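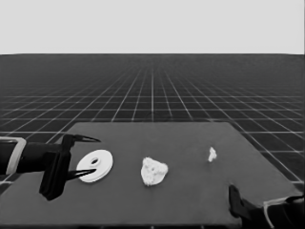
Groups > Taswood Makers and Menders > Meetings > Minutes

We use cookies to remember your settings and to see which pages people read. Accept all / Manage choices

MINUTES OF THE MONTHLY MEETING

Held May 3, 2021, upstairs at the Taswood library annex and by video link. Lambros Kalogeropoulos in the chair.

1. Opening

Meeting opened a little late while the sound was sorted out. Minutes of the last meeting were read and accepted with one correction: the drill press is on loan to the school until July, it has not been given away. Apologies were received from the two members who are moving house this week.

2. Visit to Cerkance

Most of the evening went to this, and quite right too. Seven of us went over to the Cerkance open day and every one of us came back talking. Lambros gave the main report and the rest of us kept breaking in, so the notes below are in whatever order things were said.

The morning was a short talk and then the simulator demonstration, up on the big screen. Two black arms at a plain dark table, one on each side, each with a gripper on the end, and three white objects laid out on the tabletop. One was a flat round disc with a small hole near the middle (we argued all the way home over whether it was a washer or a pulley). One was a lumpy thing like a ball of crumpled paper, much the same size as the disc. The last was a little chip of a piece, way over toward the far side.

What everyone loved was seeing how close the left gripper could come to the disc, with its two pointed fingers spread on either side of it. Lambros said he could have watched that one move all day. The Cerkance people were happy to stop the program whenever anyone had a question, and we had plenty – they were very patient with us.

Points members wanted written down:

- The objects are odd shapes on purpose. The presenter told us that a neat cube teaches you very little, and that a lumpy piece gives the arm a different problem from each side.

- The left and right arms run from the same program, but they can be given separate jobs. Somebody asked whether they ever bump into each other. Yes, they do, and in the simulator it costs nothing.

- Starting over takes one key press. Compare that with our own bench, where it means crawling under the table for the part.

- Their demo setup goes by the name of Putine. No one would tell us where the name came from.

After lunch (very good soup) visitors could have a turn at the controls. You hold a small handle and the arm on the screen goes where your hand goes, more or less. It is a lot harder than it looks! Judging how far away a thing is on a flat screen is the tricky part, and most of us closed the fingers on thin air the first few times. We were told that some 170 people had signed up for a turn over the day, so the line was long, but it moved along and there was good company in it.

One member felt the talk went too fast for anyone new to the subject and asked that this be noted. Others thought the pace was fine. It was agreed that a one-page handout would have helped, and Lambros will mention it when he writes.

ACTION: Lambros to send a thank-you letter to Cerkance and ask if they would bring the demonstration to us.

3. Our own simulator evening

Following on from item 2, there was strong support for trying something of the kind here. The Umali laptop should be able to run a simple arm and table, though nobody has tested it yet. Suggested: one arm to begin with, and let people make up their own awkward objects. Use of the projector was offered. A limit of 30 people was agreed for the room.

ACTION: Laptop to be tried out before the next meeting. Date to be picked once we know if it works.

4. Workshop matters

The bandsaw blade has been replaced. The small vise is missing again – please look in your cars. Sandpaper is low in the finer grits.

5. Any other business

A request for more chairs near the heater was talked over and left open. Lambros brought in a printed copy of the Cerkance program for anyone who missed the trip, and it is pinned up by the door.

Next meeting at the usual time, same room. Please bring your own mug.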